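Bivano 秋季面包课找人啦，想请几位一起来试课

大家好，我是 Bivano 的店主，平时在店里烤面包，晚上回家还在烤面包，基本上就是这么一个人。有些老朋友可能在 Barta 市集上买过我的黑麦圆包，那会儿我还只有一张折叠桌和一块手写的价目牌，现在总算有自己的门面了！

先说正事：我想在九月开一门给新手的家庭面包课，课名暂定叫 Ultero（名字是我半夜想出来的，先别笑）。讲义写了好几稿，配方也改了又改，但我自己揉面揉太久了，早就忘了第一次碰到一团黏糊糊的面是什么感觉。所以正式招生之前，我想找一批愿意陪我试课的人，跟着讲义从头做一遍，哪里看不懂、哪里做着别扭，当场告诉我。

你不需要会做面包，完全不会最好。家里烤箱买回来只热过披萨的，酵母放到过期的，以前做过一次结果硬得能敲门的，都欢迎。做过很多年的朋友这次就先别报啦，等后面的进阶班我再来喊你们。

试课一共上 2 次，每次从下午两点到五点半，中间发酵的时间我们喝茶聊天，我会备点果酱和黄油。第一次做最普通的白吐司，讲称量、揉面和第一次发酵；第二次做带种子的乡村包，讲整形和割包。两次都能来的优先，因为第二次会接着用第一次养的面种，中途换人我得重新讲一遍。

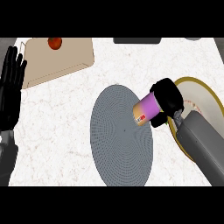

大理石台面和米色大砧板

上课的时候人手一份材料，围裙我准备，你穿件不怕沾面粉的衣服就好。长头发请扎起来，戒指手镯先摘掉放包里，我有一次把耳环揉进面团里，翻了半天才找到。店里的台面偏高，个子小的朋友可以提前说一声，我去搬个踏脚的垫板。

关于配方，先透露一点点。白吐司每个人用 300 克高筋粉，水我一开始写的是 200 克，后来觉得新手手上会不知所措，又往下减了一点，试课时想听听你们的意见。乡村包的水量会高一些，面团比较软，不着急，慢慢来，多折几次它自己就有筋了。烤好的面包当然都归你带走，麻烦自备一个大点的布袋或者纸袋，刚出炉的时候千万别用塑料袋闷着。

费用：试课不收钱，材料也不收。作为交换，我想请你做三件小事。一是每次课后填一张反馈表，一页纸，十来分钟能写完，写得难听也没关系，真的，我脸皮厚。二是回家以后自己照着讲义再烤一次，拍张照片发给我，塌了也要发，塌了的对我更有用。三是如果你愿意，让我在课程介绍里引用你写的一两句话，不署名，不愿意就在表上勾一下“不同意”。

有几件事要提前讲清楚。店里一直在用小麦粉、牛奶、鸡蛋、芝麻和核桃，空气里也飘着粉，对这些过敏的朋友这次请不要勉强报名，我没办法保证安全。未满十六岁的需要家长一起来。店门口有两级台阶，推婴儿车或者用轮椅的朋友请在邮件里写上，侧门是平的，我给你开侧门。

地址在 Brisis 街 237 号，面包店一楼，进门右手边就是教室。门口不好停车，坐公交来最省心，骑车的话后院可以锁车。

报名方式很简单，给店里的邮箱写封信，标题写“试课”，正文告诉我：怎么称呼你，家里有没有烤箱（大概多大，上下火能不能分开调），以前做过什么跟面有关的东西（包饺子也算！），还有你最想学会哪一种面包。不用写得像求职信，几行就够。来店里买面包的时候跟我当面说也行，不过请挑下午来，早上七点到十点我满手都是面，听完就忘。

名额不多，教室就那么大。我不按先后顺序选，会尽量挑不同情况的人，有大烤箱的也有小烤箱的，有会做饭的也有只会煮面的。没选上的朋友我也会回信，正式开课时给你留报名的优先位。

对了，还有人问能不能两个人一起报，夫妻、母女、室友都可以，写在同一封信里就行，但是请各揉各的面，别让一个人全干了。

常有人问会不会教可颂。这次不教，开酥太费时间，天气热黄油也不听话，等冬天再说吧。无麸质的也暂时没有，我自己还没做明白。

信件我一般晚上回，两三天没收到的话看看垃圾邮件箱，或者再写一封催我。

Bivano 面包店 店主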